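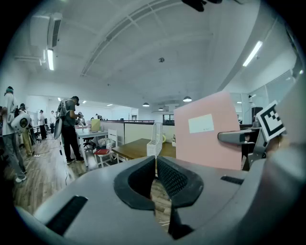 Looking out over a Botura gripper on the Silcombe office floor, black finger pads in the middle and the marker bracket over on the right.

The Botura fault, March

Hello again from Silcombe! I promised everyone on the Mangundap project a proper account of the marker trouble, so get yourself a cup of tea.

If you've only ever worked with the recordings, the bit to look at is the grey metal arm on the right, with the black-and-white square above it. That square is how we work out where the gripper is. If it shifts on its arm, even by a hair, every position we calculate shifts with it, and the software carries on quite happily as if all were well. No beep, no red light, nothing. We had 800 recordings in the bag before anyone smelled a rat.

The first hint came from Decha Thaweesak, who was playing a batch back at 10 in the morning and noticed that the fingers were closing on thin air. The cup was plainly being picked up in the video, but the worked-out position had the gripper hovering next to it, out by 8 millimetres. I said it was probably the lens calibration. (It wasn't, and I spent most of a day proving it wasn't. Sorry, Decha.)

Kazimír Štefanec found it in the end by doing the thing I should have done first, which was to take hold of the bracket and wiggle it. It moved! Only a tiny bit, and it sprang back to nearly the same place, so it had looked fine every time we'd checked it by eye. The screw behind the arm had been working itself loose, and each time somebody set the gripper down a bit hard it crept round a little more.

We went back through everything and had to throw out 200 recordings. I won't pretend that didn't sting. There was some very good drawer-opening in there. The rest are sound as far as we can tell, though Kazimír is still grumbling over a handful from the afternoon before the fault turned up and I've left those marked as doubtful.

The new bracket screws came from Brurum and have a locking washer under the head. I've also put a thin line of paint pen across each screw and the metal beside it, so if the line is broken the screw has turned and you stop there and then. Please don't just nip it up and carry on - the marker needs measuring again before you record anything.

While I'm on the subject, can we talk about the floor? There are loose cables across the wood on the left there, over by the people standing up, and it's a busy room. I caught my foot on a cable the same week as all this, with a gripper in each hand, and managed a sort of ballet step that saved both grippers and did my knee no good at all. We're getting cable covers. Until they come, run leads along the wall if you can, and have a look round before you start walking with your eyes on the gripper.

Wiggle the bracket at the start of every session, and again after lunch. If it moves, put the gripper on the repairs shelf with a note on it and come and find me or Kazimír.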